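The Long Run of Plendance

Small-press superhero comics tend to end in one of two ways. The money goes, or the artist gets a better job. Plendance, the black-and-white series by Teodora Stoyanova, has so far avoided both. Issue 117 went on sale in March 2026, and the next one is already drawn.

The series is set in Prerkanham, a river city with a failing port and too many people who can do strange things. The lead is Rinaldi, a former harbor inspector who can hear any sound made in a room up to a day after it was made. She can't turn it off. In the early issues she sleeps on a boat because the water gives her less to listen to.

Plendance is the name of the team, and also the name of the street where they first met. Its lineup has changed so often that readers keep their own lists. The first version was Rinaldi, Coldwater, the Tinsmith and a teenager called Halfpenny, who could be in two places as long as she stayed angry. Coldwater left in the flood story. The Tinsmith died, or seemed to, when the Prumthorpe works collapsed. Halfpenny is now in her thirties and runs a rival team on the north bank.

Characters in Plendance age, which sets it apart from most books of its type. Stoyanova made the decision early and has stuck to it, even when it cost her popular characters. Rinaldi had dark hair in the first issue. She is gray now, walks with a stick, and has handed most of the fighting to people half her age.

"I didn't have a theory about it," Stoyanova says. "I drew her a little older one month because I was tired and I'd drawn her badly. Then I liked it and kept going."

She writes, draws and letters the whole book. The first issue had a print run of 1000, and she sold most of those copies by mail. She still works on paper, in ink, at the same size she started with, and she still answers the letters page herself. The letters page is worth reading on its own. There was a long argument in it over whether Rinaldi could hear a sound made by someone who was in the room only as a double, and it ended with Stoyanova changing her mind in print.
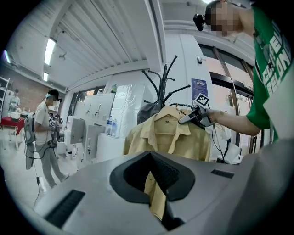
The Prumthorpe story is where most new readers are told to start, and it's a fair place to begin. It ran for five issues and dealt with a factory whose owners had been paying a man named Sexton to erase the memories of injured workers. Rinaldi finds out by standing in the break room at night and hearing what was said there in the afternoon. There is very little fighting. Most of the third issue is a meeting. When the building does come down, Stoyanova gives it one page, with no sound effects, and then spends the next four pages on people walking home.

Sexton is the closest thing the series has to a main villain. He's polite, badly paid and proud of doing careful work. He has turned up in every major story since, sometimes on Rinaldi's side, and he is the only character who has ever taken something from her memory. Readers still don't know what it was. A blank panel in the last Prumthorpe issue marks the moment, and blank panels have shown up on and off ever since.

Stoyanova says she knows what goes in them. She wrote it on an index card years ago and has changed it once.

The book has weak spots. The run that sent the team to an underground kingdom went on much too long, and Stoyanova agrees. The costumes from that period haven't aged well either. Several characters were introduced with great ceremony and then forgotten, among them a magician called Lord Vesper who was supposed to be the most dangerous man in Prerkanham and has not been seen since he went to get his coat. The letters page asks after him regularly.

There is also the problem of getting hold of the thing. Only 2 collected volumes have been published, and the first is out of print. They cover the opening stories and Prumthorpe. Everything after that has to be found as single issues, and the flood story in particular is hard to find in good shape. A third volume was announced and then put off. Stoyanova says the delay is hers. She wanted to fix some lettering and ended up redrawing eleven pages.

The new issue is a quiet one. Rinaldi goes back to the harbor office, where she worked before the series began, and finds it being cleared out. Halfpenny is with her, or one of her is. The two of them haven't shared a page since their split, and they spend most of it arguing over who should carry a filing cabinet down the stairs. Near the end Rinaldi stops in the doorway and listens, and the following panel is blank.

The February issue had set up a big fight with the north bank team, and some readers will be annoyed that it doesn't happen. It may come next month. Stoyanova won't say, though she did mention that she has been practicing drawing bridges.

As for an ending, she has one planned but hasn't given it an issue number. Rinaldi will be allowed to get old, and the team will go on under somebody else. She hasn't decided who.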